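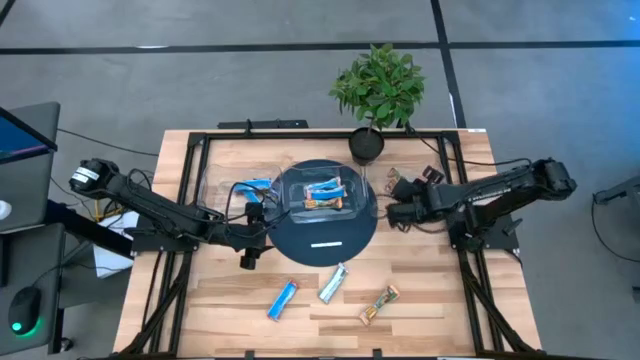 Guadalupe Figueroa says she gave up on sorting snack bars by flavor after two weeks, and that her family ate exactly as many of them as before. I believe her. I have now read more than enough advice on the clear plastic bin, and most of it seems to have been written by people who sell clear plastic bins.

The pitch goes like this. Take the bars out of their cartons, give each kind a bin of its own, line the bins up, and you will snack with purpose. Zestley, whose starter set I tried in December, promises a "calmer pantry" and throws in a booklet of 188 labels. I used two. One said BARS. The other said MORE BARS.

My trouble is with the wrappers. Blue ones drift in with other blues, an orange and brown one lands wherever there is room, and a few always end up on the counter next to the very bins bought to hold them. Ibarra's answer is a turntable under the middle bin -- a nice thing to spin, I admit, though it does nothing for the bins on either side.

The Prurport catalog lists 773 storage products. I went through it over one long evening and could not find a single one that did a better job than the cardboard carton, which comes free with the bars and has the date printed on it. Mine are back in theirs, on the second shelf. The bins hold batteries now.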